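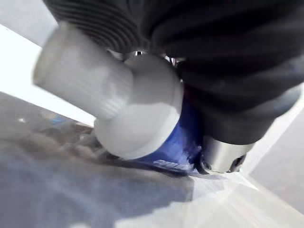

Up at half six. Porridge, then straight on with the odds and ends, as I said I would. Everything from the bottom cupboard has to be gone through before the new one comes from Grata, and they have moved the delivery forward again. I rang to ask about the old doors and was told to keep them until the fitter has been. He's called Samuele Testa and will ring the night before.

Started with the plastic. The white elbow piece is staying, whatever Ewurabena says about it. It has a thick rim and I think it would go on the outside tap at Flatdale if the thread is right, and if it isn't I can take it back out of the box and throw it away then. The blue thing I put to one side. The old brackets went in with the metal. I wrote METAL on the lid of that box and then couldn't get the lid to shut, so it's under the window with a book on top.

Coffee at ten. Annunziata De Luca came by for her casserole dish and stopped for half an hour. She is having her bathroom done and they've found the floor is bad under the bath, so that's another 500 on the bill before they've even started tiling. She said to throw everything out. I said I'd thrown out a tap washer in March and had to buy a bag of 50 to replace it, and I still have most of the bag.

After she'd gone I did the screws. Long ones in the coffee tin, short ones in the jam jar, anything bent in the bin. Two hinges that don't match. A key I don't know. Tried it in the shed and the back gate and it fits neither. Put it on the hook with the others.

Lunch was the rest of the soup.

In the afternoon I looked through the envelope of receipts that was at the back of the cupboard. The boiler was 603 to repair, which I'd forgotten, and Gaetano Ruggiero charged 291 for the gutters the same winter. His writing is very bad and I had to hold it up to the light. Kept both. Threw away the instructions for the old cooker and a guarantee for a kettle we haven't had since Colombo Road.

Wiped the shelf out with vinegar. There's a ring on it from a tin that won't come off, so I've put lining paper over the whole thing, cut slightly short on the left. It will have to do.

Ewurabena got in at five and asked where the table had gone. Moved one lot on to the dresser so we could eat. Fish, potatoes, the last of the beans. She thinks the blue thing can go. I'd like to ask Annunziata Donati first, as some of these bits came from her garage when she moved.

Rain since seven. Must ring about the bin collection tomorrow and get string.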